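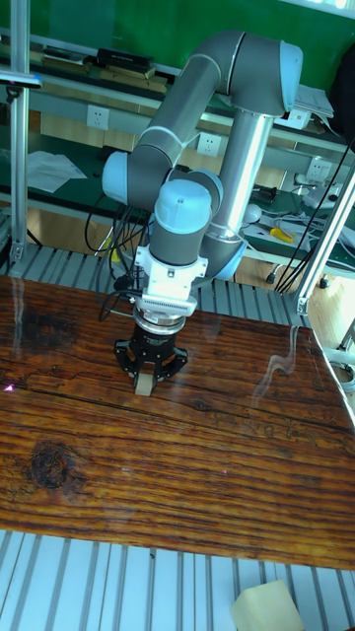 July 11, 2019

Board 2, the knotty one. Third coat cured, moved over to the slotted bench last night so the big table is free for Dušan.

Finish first. Gloss is high, too high for what Slavica asked for (she said satin, twice, and it's in the email). White streaks off the overhead lights all over it. Right side has a waviness in the reflection – could be me brushing too slow on coat two, could be the board itself. Put the long straightedge on it before anyone sands anything. Left side looks flatter by eye, not checked.

Cracks. The long thin ones that run with the grain, I left most of them alone. Customer likes them. Filled only where a fingernail caught. Filler went darker than the test piece, fine, reads as grain from standing height. Ximeng says she can still find them. Ximeng can find anything.

Knots: big round one on the left, smaller one near the middle. Big one got thinned varnish first, then two full coats like the rest. Still solid when tapped. Small one had a soft spot in October when the board came in, dug out and filled then, no change. Don't pick at it. (Arash.)

Color came up a lot more than I expected. Board was a dull brown bare, now it's red-brown going to amber in the streaks. Nice but it means board 1 wont match unless it gets the same number of coats. Board 1 only has one. Decide before monday which way we go, either knock this one back or bring the other one up.

Varnish is the Gramier, from the newer can. Old can skinned over, strained it through a stocking and used it on the undersides only. Write the opening date on the lid please, I had to guess again.

Sanding between coats: 400 dry, by hand, with the grain, vacuum, then tack cloth. Dušan wants to go to 2000 wet at the end and polish. I'd say no, it takes us further from satin. A gray pad and some wax on an offcut first, then decide. Offcuts are in the Hrubý box under the window, the ones with a pencil cross are from this same plank.

Blocks. The small pale ones are for rub and dent tests, keep them clean, no varnish on the ends, no pencil. If one gets grit in it throw it out, I got a scratch on the last sample board from exactly that and lost an afternon. Foam block stays on the aluminum, off the varnish. Foam left a mark on the Arnoritz top, faint but it was there and it didnt buff out.

Humidity in here was 92 on the wall gauge this morning which I don't believe. Halfdan to bring the other gauge from upstairs. If it really is that bad, no coating today or tomorrow.

Went over the small knot with the hand lamp, low angle. Two dust nibs near it, one brush hair further left. Took the hair out with tweezers, left a line. Will level with the next rub. Nibs can wait for the pad.

To do
– straightedge on the right side, both directions, write the numbers HERE not on tape
– offcut with gray pad + wax, photo for Slavica
– ask Gosach if they still do the satin in small cans
– board 1, how many coats??
– 30 more sheets of 400, we are down to scraps

Dušan, if you need the slotted bench before I'm back, two people to lift the board, cotton gloves, and set it down on the felt.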